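School board filing closed

20/11/2018

The filing period for the Ulbridge school board ended at noon, and four people are running for two open seats. I'm not one of them. A few readers asked, so that's settled.

I served one term and left in July. Most of the work was budget. Our district has 14 buildings and a roof fund that never covers more than two of them in a year. The state formula pays us by attendance, so a bad flu month costs real money — some 2,000 dollars a day at the high school alone.

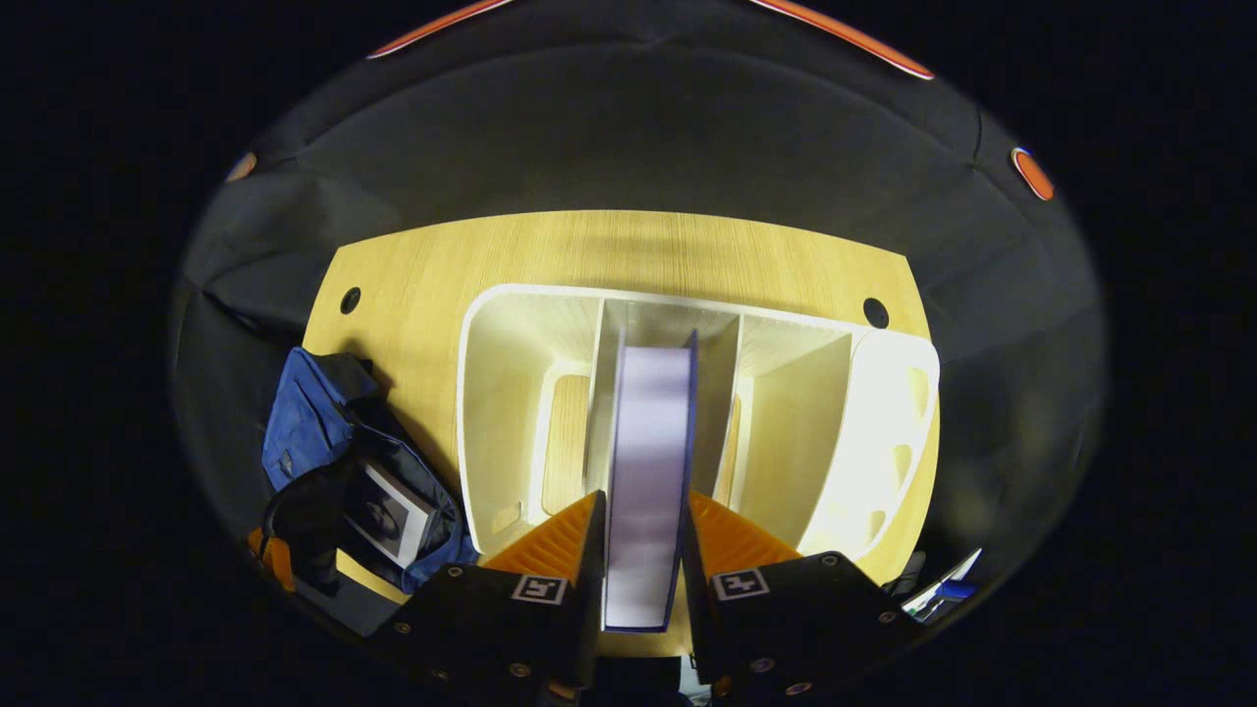

Daichi Hoshino wrote in to say I'm too easy on the formula. In his view the state should pay by enrollment, and the board should have sent a letter to the capital years ago. We did send one. It ran 6 pages and we got a form reply.

I'd still like the new members to try again, this time with the Hurkmont district signing too. They lose more than we do.

The candidate forum is at the Kudo Street library. Written questions go in at the front desk, and the limit is one per person. Mine is about the bus contract.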